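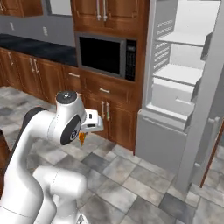

Is a kitchen water softener worth it, or am I being sold something?

Posted in Home & Kitchen, 2025-10-13
Tags: hard water, appliances, sales pitches

Asuka Kubo

A salesman from a company called Sallau came to the house and did the usual act with the little bottle and the drops. My tap water turned cloudy, his didn't, and I was supposed to gasp. He then quoted me $2171 for a softener called the Vukon, installed, with a "lifetime" warranty that on page two becomes 15 years, parts only.

I do get white crust on the kettle and the faucet, and my glasses come out of the dishwasher looking foggy. I'm not saying the water is soft. What I doubt is the rest of it. He told me I'd save 60 percent on soap and detergent. I spend so little on dish soap that I could save all of it and not pay this thing off before I retire. He also said the dishwasher would fail early, but ours came with the house and runs fine.

He did not leave a number for the hardness, only the cloudy bottle. When I asked for one he said it was "well into the red." The offer was good if I signed that evening, and that was when I walked him to the door.

Has anyone put one of these in and noticed a difference that wasn't just wanting to feel good about the money? We are on city water, two adults, one bathroom. No skin problems, no well, no rust stains.

Hamdia Hailu

You were right not to sign. A price that dies at sundown tells you how much they expect you to like it in the morning.

The drop test is not a fake exactly, but it's theater. Some of those kits use plain soap solution, which does go scummy in hard water. Others use something that clouds up any water with minerals in it, including perfectly ordinary drinking water. Either way you can't judge how hard it is by looking at a bottle. Call your water utility or look up their yearly report. Hardness is often listed in there, in grains per gallon or in milligrams per liter. Divide the milligrams by 17.1 to get grains. Under seven grains I wouldn't spend a dime. Over ten or so I'd at least think about it.

If the number is high, get quotes from two local plumbers for a plain softener with a metered valve. Ask them to list the unit and the labor separately. For a small household you don't need a big tank, and a bigger one mostly gives you more to pay for. Ask also where the drain line goes and who hauls the salt, as I have yet to hear a salesman bring up the salt on his own.

Before any of that, try the cheap stuff. Fill the rinse aid in the dishwasher and turn its setting up a notch. Run it once empty with citric acid. Then soak one foggy glass in white vinegar for a few minutes. If it comes out clear, you had mineral film. If it stays foggy, the glass is etched, and no softener will bring it back. Very soft water can make etching worse, by the way, if you keep using the same amount of detergent.

On the soap savings, you will use less. I did. It came to a few dollars — I never found the rest of the 60 percent.

pistine_fan

get a magnet one!! you clip it on the pipe and it lines up the minerals. my brother in law has the Pistine and his shower head looks brand new. no salt no plumber

Hamdia Hailu

Was the shower head brand new? I would like to see a hardness test from before and after. Minerals don't leave the water because there's a magnet on the pipe, and the sellers who admit that say the scale "behaves differently" instead. Maybe. I wouldn't pay to find out.

Asuka Kubo

Thanks, Hamdia. I found the report and it says 137 milligrams per liter, so eight grains. Hardly the red. The vinegar glass came out mostly clear. I'll buy rinse aid and descale the kettle, and Sallau can keep the Vukon for now.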